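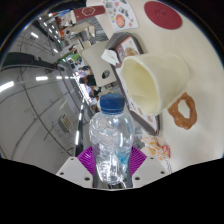

Lunch Is the Test Bench

Rochelle Obi will tell you she is building a gripper. What she mostly builds is excuses to try it on other people's garbage. Give her a table with an onion ring left on it and she sees a test schedule.

The project is called Komville, after nothing she's willing to discuss, and it lives on a shelf in the Prustside shared workshop between a dead band saw and a box marked KEEP. It is a hand tool for now: two white plastic fingers, magenta pads, a handle and a trigger. The arm it is meant to ride on one day is a cardboard tube with a name written on it.

"The arm is the easy part," says Obi, who has not built the arm.

The pads are where the hours went. They are ribbed fans, printed in magenta since that was the spool at the front of the rack, and they are supposed to give a little when they meet something that gives a little. The first set gave nothing and launched a plum. The second set gave everything. Her notebook has 60 versions in it, and she admits that some of them differ only in mood.

A crumpled water bottle is her favorite opponent. A new one, she says, flatters you, all smooth wall and even pressure. A dented one has opinions. Squeeze the pads against it and the creases move, the grip shifts, and the whole thing may decide to leave by the side exit. She keeps the blue cap on, having once learned about the alternative over a borrowed laptop.

Paper cups come next on the list, preferably lying down. The onion ring is a stretch goal. It has a hole in the middle, which sounds helpful until you try to close two fingers on it without making crumbs.

On 19th February the notebook records grip number 1014, followed by the word "fine," underlined. Grip 1000 apparently went by without cake. Obi wants to reach 1727 before she lets a motor anywhere near the trigger, a figure she arrived at by running out of lines in the notebook.

The other regulars at Prustside have adjusted. They finish their drinks, put the bottle down within reach and go back to their own projects. One of them is making a chair. It has been a chair for two years, and Obi would like a turn at picking it up.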